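Desk Reset: Handout for Session 4
Workspaces and Everyday Order, Cliltgate Evening Program
Notes by Huguette Masson, revised 10 February 2018
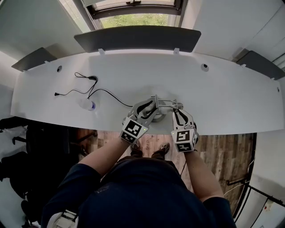
Before we start

Hello again, everybody! These are my notes from the desk session, typed up a bit more neatly than I spoke them. A few of you asked for the bit about cables in writing, so I made that section longer, and I cut the part about filing trays because we're doing paper in Session 5 anyway. Bring this sheet with you next time (I'll have a few spares, but I always run out).

The desk I keep coming back to in this session is a long white one with a curve to it, two round cable grommets near the back edge, and not very much on top. A clear plastic bottle lying on its side, a cable in a tangle, a small round gray thing. I like it as a teaching desk precisely for that reason. When a desk is buried, people go at it with both arms and feel terrific afterward, and they learn nothing at all about where things go. With a few items you have to make a decision about each one.

What counts as a reset

A reset is short. I give it 12 minutes on the kitchen timer and I stop when it rings, even if I'm holding something. Cleaning is a separate job, and so is sorting, and if you find yourself reading an old letter you have wandered off into a third job. (I do this constantly. My October reset took most of an evening on account of a box of postcards.)

What you want at the end is a surface you could sit down at and use straight away. It can have things on it! A lamp, a cup of pens, whatever you reach for every day. The Tanguy sheet from Session 2 has the little table where you wrote down your daily items, so dig that out and keep it next to you the first couple of times.

Bottles and cups first

Anything that holds liquid gets handled before anything else. Stand it up, check the cap, and then decide if it lives on the desk or goes to the kitchen. A bottle on its side is going to roll sooner or later, and on a smooth white top like ours it will roll toward whatever you care about most. I lost a library book that way and had to pay 6 dollars for it, which was kinder than I deserved.

If you drink at your desk all day, give the bottle a fixed spot. Mine is at the back left, past arm's length of the keyboard but still easy to grab. Lefties may want to flip that. Someone in the back row asked about coasters, and yes, fine, use a coaster, but a coaster is also one more thing to pick up when you wipe.

Cables, the long version

Okay, cables. This is where most people get stuck, so go slowly.

Start by finding both ends. I mean with your fingers, before you pull on anything. On the white desk there's a small black plug over at the left end of the tangle, and a plug you can see is a gift, so start there. Hold it, and work along the cable with the other hand, opening each loop as you get to it. Pulling tightens things. If you feel it getting tighter, go back a loop and try it loose.

Once it's open, ask what it belongs to. If you know, and you use it at this desk, it stays. If you know and you don't use it here, it goes to wherever you do use it. If you have no idea, it goes in the mystery bag with a bit of masking tape and the month written on it. I emptied my own mystery bag last year and counted 103 cables, cords and adapters, and I could name the purpose of maybe a third. So I'm in no position to lecture, and yet!

For the ones that stay:

Coil it in loops about as wide as your hand. Don't wrap it around your elbow, it puts a twist in it.
Tie it with a soft strap or a strip of fabric. Wire ties are too sharp for this.
Send the plug end down through the nearest grommet, if your desk has one, and leave only as much cable on top as you need.
Tuck the spare length behind the desk or under it, clear of your feet.

A word on grommets, which I get oddly excited about. People buy a desk with those nice round holes and then hang every cord over the front edge. Use them! Put the things with cords near the holes and the things without cords everywhere else. With one hole on the left and one on the right, you can split your cables into two families (mine are lamp and charger on one side, everything else on the other) and the middle of the desk stays clear.

Small round things

Lids, discs, little dishes, coasters, rolls of tape. They slide and they hide under paper. My advice is one shallow tray, and I really do mean one. The Bundemo tray I passed around is a good size, although any saucer will do the job. If the tray is full, something in it has to leave before anything new goes in.

And please put small things down flat, near the tray, while you're still deciding. I see a lot of people hold an item in the air while they think, and then the other hand can't help.

Wiping

Wipe last, back to front, with a barely damp cloth. A matte white top shows rings and pencil marks more than you'd like, so go over it a second time with a dry cloth. Run a finger around the rim of each grommet, too, where crumbs collect.

To do before Session 5

Do one reset a day at home, using the timer. Write down which item made you stop and think the longest. Bring one cable you can't identify (just one, please, we have 40 minutes). If you borrowed the Plarnuvance booklet, I need it back, the evening group is waiting for it.

Room is the same as last time. The door on the parking lot side sticks, so give it a good push.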